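The Slow Return of the Gut String

Walk into the back room at Lysenko Strings on a damp afternoon and the first thing you notice is the humming. It comes from the twisting bench, a long iron affair with a hook at either end, where a ribbon of sheep gut is being turned into the A string for somebody's baroque cello. Volodymyr Vakulenko stands over it with one hand resting lightly on the strand, feeling for lumps. He stops the motor, backs it off 2 turns, starts it again, and grins. "It told me it was tired," he says.

Gut never went away completely, of course. Early music players have kept it going for decades, and plenty of bass players in small jazz groups wouldn't be caught dead with anything else. But the people now knocking on Vakulenko's door are a different crowd: fiddlers who play dances, school teachers, a viola player in a regional orchestra who wanted to hear what her 1920s instrument sounded like before it was fitted with steel. What a lovely thing to be curious about!

And the sound really is something. On a good plain gut string the start of each note has a little grain to it, a soft consonant before the vowel. You can lean into it with the bow and it will bloom, but you can't bully it. Players who come over from modern synthetics tend to press too hard for a week or so, get a scratchy mess, and then slowly let go. After that they're usually lost to us forever.

The workshop makes two lines. Hadley is the plain one, polished and lightly oiled, sold in gauges that go up by the smallest steps the bench can manage. Flavine is the wound version, with a round silver wire over a gut core, made for the lower strings, where plain gut gets thick as a bootlace and slow to speak. I tried a Flavine G on my own battered cello and had a grand time. It came up to pitch in an evening, went flat overnight, came up again, and by the fourth day it had settled down and was giving me a dark, woody low end I'd never heard from that box.

Making them takes patience. The ribbons arrive salted, are soaked and scraped, and are then sorted by width on long trays. They are twisted wet, dried under tension, and rubbed down by hand until the gauge reads the same from one end to the other. Last year the shop finished 1,092 strings that passed inspection. Another 196 didn't, mostly for false spots, those odd places where a string vibrates unevenly and refuses to give a clean fifth. Vakulenko keeps the rejects in a drawer and uses them to tie up his tomatoes.

There are headaches. Gut hates a change in the weather, and August is a misery for anyone playing outdoor weddings. A thin top string may last only a few weeks under a heavy hand, and when it starts to go, it sprouts little hairs that you trim with nail clippers and pretend not to worry about. Price is another matter. A full Hadley set costs $214, so most people start with one or two strings and see how they get along.

Vakulenko's advice for first-timers is to begin with the D. It's a forgiving string in the middle of everything, and it will sit quite happily between synthetic neighbors. Have a luthier look at the nut and bridge grooves, which may need widening, and rub a soft pencil in them while you're there. Tune up slowly. Leave it alone for a while, then tune up again.

Gut's other old trade was sewing people up, and for generations the two businesses bought from the same suppliers.

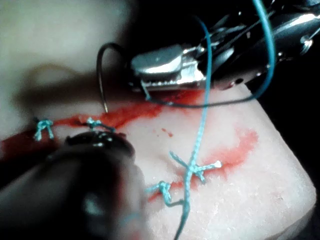 Blue suture knots across the cuts in a practice pad.

Nitico, a small dealer that handles orders for the shop, now carries both lines and keeps a loaner viola strung with Hadleys for anyone who wants an hour alone with it. The waiting list for that viola is longer than the one for the strings. I've put my name down again, even though I don't play viola, and I've been practicing my alto clef on the bus.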